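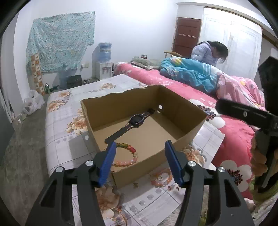 Visit report: Silton demonstration site, hand-guided recording
Posted 12/24/21

The purpose of the visit was to see how Adia records manipulation tasks by hand, and to compare that with the remote-control station we saw at Clodia in September. The two methods feed the same kind of training, but the working day looks very different.

At Clodia the operator sits at a desk and drives an arm through a pair of handles. The arm is the one that will later do the job, so the recorded joint positions can be replayed directly. The drawback is speed. Folding a hand towel took the operator long enough that the group had time to discuss it, and contact with the table could only be judged by eye.

Adia works without an arm. The person doing the task holds a gripper and closes its two fingers on the object, with a camera on the tool recording the approach. The motion of the tool is recovered afterwards from the video. Recording is done in furnished rooms, bedrooms included, and the objects are small personal things: a smartwatch, beaded bracelets, a ring. The container is a plain cardboard box without its top flaps.

Small items on bedding are a fair test. A bracelet changes shape when gripped, and a watch strap can lie in several ways. A patterned sheet also makes the edges of a translucent bead harder to separate from the background. Staff told us that approach angle matters more than closing force with these items, and new operators are taught to come in low and pause before closing.

Each operator records in blocks of 8 minutes, with a break after 3 blocks. The target for the tidying task is 2,000 accepted recordings. On the day of our visit the total stood at 608. Rejections are mostly due to lost tracking – the tool is turned too fast, or the camera is brought too close to a plain surface.

Awwad supplies the software that checks each recording. It flags gaps in the tool path and leaves the decision to a reviewer. We asked whether failed grasps are kept. They are, provided that the operator recovers and finishes the task.

Points still open after the visit: wear on the finger pads, how often the camera is recalibrated, and whether recordings from two people working in one room are paired or stored separately. Adia will reply in writing.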